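Minutes of the shared workshop users' meeting, October
Start 18.30, upstairs room

Present: Marietjie Mthembu (chair), Flynn Ngata, Nobuhle Motaung, Orla Ní Chonaill (minutes)
Apologies: Mpho Engelbrecht

1. Previous minutes
Agreed with one correction. The order to Loviton was for 184 cable labels, not boxes of labels.

2. Extension leads and chargers
Flynn reported on the sort-out of power strips and charger blocks. The bench with the floral top is being used for this and will be until the next meeting. Strips and chargers are still mixed together there, and several chargers are still plugged in to the strips.

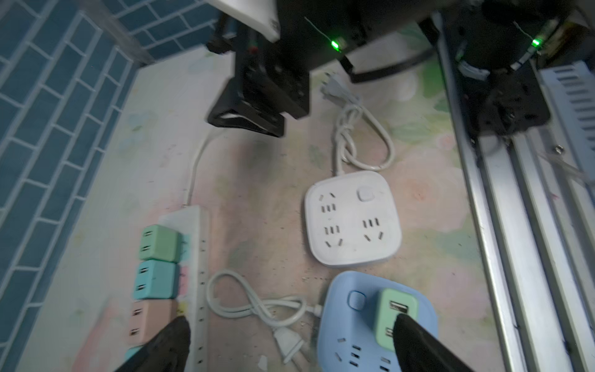 Item 2: power strips and pastel charger blocks on the sorting bench.

Nobuhle asked that chargers be taken out of the strips before anything goes into storage. Agreed. Leads to be tied loosely and never wound round the strip. Flynn has had a quote from Skundex for testing the lot, at 380 including labels. Marietjie thought this was high but the Cestesora price last year was not much lower. Flynn to go back and ask what it would be without the labels – we now have plenty.
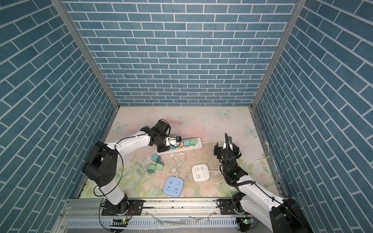
Orla said the strips should be kept by length, as people take the long ones for short jobs and then there are none left for the far benches. Two drawers under the window to be cleared for this. Anything with a damaged plug goes straight in the red crate and is not to be put back in a drawer "for now".

3. Storage 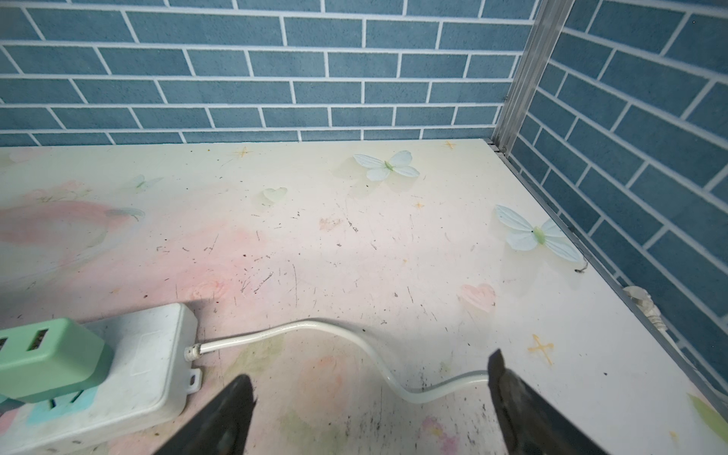
Can members leave their own chargers in the new drawers?
Only if they are marked with a name, and they will be treated as shared after one month.

The Sugiyama cabinet is still without a key. Mpho had sent a note saying the supplier wants more than 900 for a replacement cabinet, so the locksmith will be tried first.

4. Cleaning 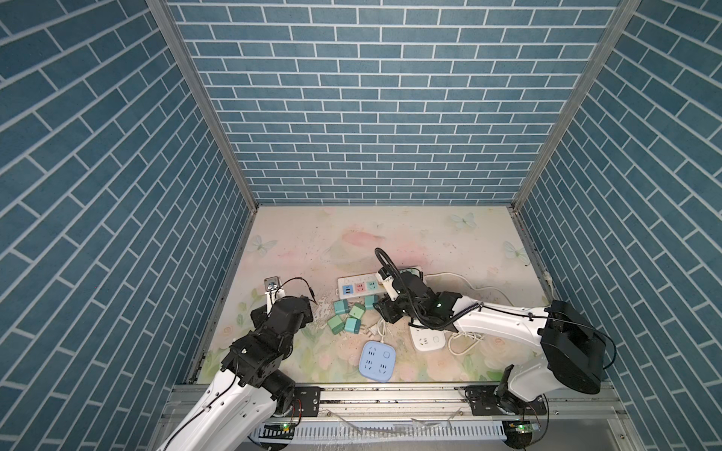
Marietjie has redone the cleaning rota and it will go up by the sink. Nobuhle asked for the sorting bench to be added to it. The butterfly mat has small dark specks and scuffs all over, and she would like it wiped down with a damp cloth once the strips have been unplugged and moved off. Flynn doubted that the scuffs would shift. To be tried in one corner first.

5. Any other business
Orla needs 2 more plug-in timers for the heaters. Agreed.

Actions
Flynn – Skundex quote without labels
Orla – clear drawers, buy timers
Mpho – locksmith
Nobuhle – wipe down mat

Meeting closed 19.40.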